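Workshop Tips: What a Bin-Picking Robot Taught Me About the Junk Tub

by Doina Dimitrov

I spend my working hours on the Vollonari project, where we try to get a robot arm to take household odds and ends out of a bin, one at a time, without sulking. I spend my evenings looking for the good screwdriver. The two activities have more in common than I'd like, so a few findings have followed me home.

The test itself is simple. We tip a mixed lot into a bin, let the arm have a go, and log every attempt. Last January's run came to 1,022 attempts, and we compared 2 ways of choosing where to grab. The old method (Urer, for those keeping score) goes for whatever sits highest. The new one, Brandono, looks for the item with the least stuff lying across it. Brandono wasted 57 fewer grabs over the run. That doesn't sound like much until you've watched all 57.

Tip: take the free item first. Most people dig. They see the handle of the thing they want, pull, and bring up half the tub with it. Clear whatever crosses it before you pull. Long-handled brushes are the worst offenders in our logs and under my sink, lying across everything like a gate.

Tip: store brushes upright or hang them. If a handle has a ring, you've already paid for the hook's better half. Bristles left at the bottom of a tub will take the shape of the tub.

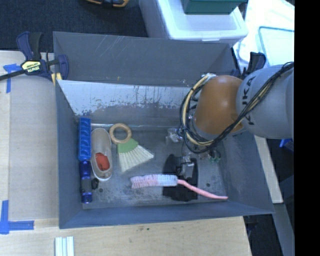 The arm at work over a mixed bin, with two brushes still to come out.

Tip: don't trust the walls. Anything standing against the side of a bin is awkward for a gripper, which wants room on both sides of whatever it's grabbing. Your fingers are better at this, but not in a deep tub on a low shelf with your cheek against the washing machine. Trays go in flat or they go somewhere else. I have a muffin tin at home that has been leaning in the same spot for two years and I've come to think of it as structural.

Tip: clamp the bin. If your bench tub skates around while you rummage, put a bar clamp on the rim and tighten it until the tub stops moving and no further. Use the pads. Before we clamped ours, a bad grab could shift the bin, and the next attempt would go politely and precisely to the wrong place.

Tip: tape the bench. Blue painter's tape in an L marks where a corner belongs, so a thing that gets lifted off can go back where it was. Replace it when it starts to curl. Leave it on bare wood through a summer and you'll be introduced to your scraper again.

Tip: watch out for dark on dark. Black items on a gray floor gave both methods trouble, and Urer would cheerfully grab at a shadow. A sheet of pale shelf liner in the bottom of the tub costs next to nothing and shows you the black Allen key you've bought 4 times.

Tip: quit while it's shallow. Grabs went wrong more often in a heaped bin, whichever method was choosing. Two half-full tubs beat one full one, and yes, that means owning another tub. My colleagues on the Yordanov bench tried the same lot split between two bins and finished before lunch, and they have been mentioning it ever since.

A word on what we didn't test. There was nothing wet, nothing sharp and no string in the January lot. String is planned for the next round. If your own tub has string in it, take it out now and wind it on a bit of cardboard with a notch cut in each end. Tuck the loose end into the notch, and keep the whole business in a drawer well away from the brushes.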